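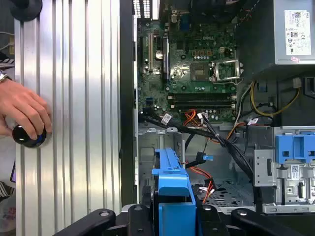 Ticket 343: Grasp planner rejects valid candidates on drive carrier after wrist camera driver update
Component: perception / grasp planning
Reported by: Rania Rizk
Assigned to: Sándor Szilágyi
Severity: blocks the Dokville teardown cell
Status: closed, fix merged

Initial report (Rizk)

Since the July update of the wrist camera driver, the planner returns NO_FEASIBLE_GRASP on the blue drive carrier in the Dell tower. Same tower, same fixture, same fingers as before the update. Segmentation looks fine: the carrier mask is clean and the class score is high. The planner generates candidates and then throws all of them out in the collision check.

Steps to reproduce:
1. Start the cell with the default teardown profile.
2. Move to the pre-grasp pose over the drive area.
3. Request a grasp on target class drive_carrier.
4. Planner exits after the filter stage with zero candidates left.

Expected: at least one candidate on the carrier handle.
Actual: 24 generated, 24 rejected. Reject reason is "finger volume occupied" for every one.

Szilágyi, 9:40

Can you attach the point cloud from the moment of the request, and the extrinsics file the node loaded at startup? The file on disk is no help if the node picked up another one. Run the node with the verbose flag and it prints the full path.

Rizk, 10:15

Cloud and startup log attached. The path is the one I expected. The extrinsics match the last calibration to the final digit.

Szilágyi, 11:05

Looked at the cloud. There is a cluster of 3,734 points inside the finger volume, close to the camera. They move with the wrist when I step through the recording, so they don't belong to the case. I think the planner is seeing its own fingers. The self-filter should remove these before the cloud goes to the collision check. Please check whether the self-filter node is running and what it publishes.

Rizk, 11:30

It is running. Input rate is normal. Output has the same number of points as the input on every message, so it removes nothing. No warnings in the log.

Wainwright, 11:50

Two things to rule out while you are in there. First, the side panel is ribbed aluminum and very reflective. We had false depth off a panel like that at Sundby and it put stray points in the middle of the workspace. Second, the cable bundle above the drive cage has loose ends and paper tags hanging off it. Either one could fill voxels near the carrier.

Szilágyi, 13:20

Checked both. I cropped the panel out of the cloud and reran the planner offline. Still zero. Masked the cables, still zero. Removed only the near cluster and got 8 candidates back, all on the carrier handle. The panel does give noisy depth, but the noise is outside the finger volume for this target. Please open a separate ticket for it.

Szilágyi, 14:45

Found it. The new driver stamps each cloud with the frame name wrist_cam_optical. The old one used wrist_cam_depth. The self-filter keeps a table of links to remove per sensor frame. When the frame name is missing from the table, it falls through to an empty list and passes the cloud unchanged. That explains why there was no warning.

Workaround: add this line to the filter config and restart the node.

wrist_cam_optical: [finger_left, finger_center, finger_right, palm]

Rizk, 15:10

Workaround applied. Near cluster is gone from the filtered cloud. Planner returns candidates again. One remaining problem: the top-ranked grasp puts the right finger very close to the drive cage. The second one has more room.

Rønning, 15:35

Ranking is a different matter. The clearance term is capped in the default profile, so anything above the cap scores the same and the tie goes to the shorter approach. Raise clearance_cap in the teardown profile. Leave the default alone, the bin picking cell depends on it.

Rizk, 16:20

Raised the cap in our profile. The grasp with more room now ranks first. Repeated the request from three pre-grasp poses with the same result.

Resolution (Szilágyi)

- Self-filter now raises an error at startup if a subscribed sensor frame has no entry in the link table.
- Table entry added for wrist_cam_optical. Old name kept for cells still on the previous driver.
- Regression test added using the attached cloud. It fails if any point remains inside the finger volume after filtering.
- Release note for the driver update now lists the frame name change.

Follow-up

Depth noise on ribbed side panels: Wainwright to open a ticket and attach the Sundby recordings.
Config check on the other teardown cells: Domínguez. Any cell with a local copy of the filter config will need the line added by hand, the update does not overwrite local files.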